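# About Brovelano

Brovelano makes and hires out hand-held grippers. We also run a service called Admasu, in which our own staff use the grippers to record handling work for customers who are training robot arms. We are a small company of nine people and we have one workshop, with the offices above it.

Fouad Belhaj and Esperanza Quintanilla started the firm after working together on packing machinery. The first product was the Biter, a two-finger gripper worked by hand. It is still what most people come to us for. The fingers move on a black linkage with brass-coloured bushings at the joints, and each finger carries a soft pad that can be changed when it wears. A new user can normally pick up a box or a cup within a few minutes. Thin, clear or slippery things take longer.

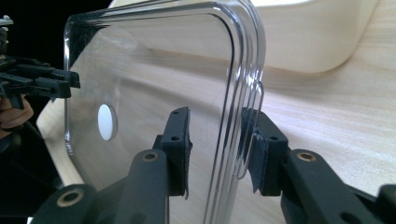
Eero Koivisto looks after the mechanical side. He redrew the linkage last December so that both fingers close at the same rate, and he keeps the drawings for every version we have sold. If you own an early Biter and need a spare link, write to him with the number stamped under the handle.

## What we offer

- **Biter, single:** £399, with one set of pads fitted and one spare set.
- **Biter, pair:** £601 when bought together.
- **Hire:** £205 a week for a pair, carriage included within the mainland.
- **Admasu sessions:** priced by the job. Siriporn Ratanaporn will ask what objects you want handled and send a quote.

Customers may send us their own objects for an Admasu session. We do a good deal of clear plastic, as it is hard for a camera to find the edge of it and hard for a person to keep a steady hold on a rim. We return everything at the end of the job - including anything that gets scratched - with a list of what was used.

## In print

Gaspard Vidal writes Estance, our newsletter for owners and hirers. It covers repairs, changes to parts and notes on technique. The current one has a long piece on gripping upright sheets and thin walls.

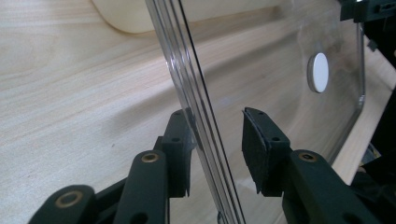

*Estance, Issue 2*

Back copies can be had from the office at no charge. Gaspard is glad to print letters from readers, and would like more from people who use the Biter left-handed.

## Visiting and contact

Visits are by appointment. There is a bench set up for trying the grippers, and you are welcome to bring something of your own to pick up. Please ring the office first, as the street door is kept locked. Repairs can be left at the front desk with your name and a short note of the fault.

Page last checked 22nd June.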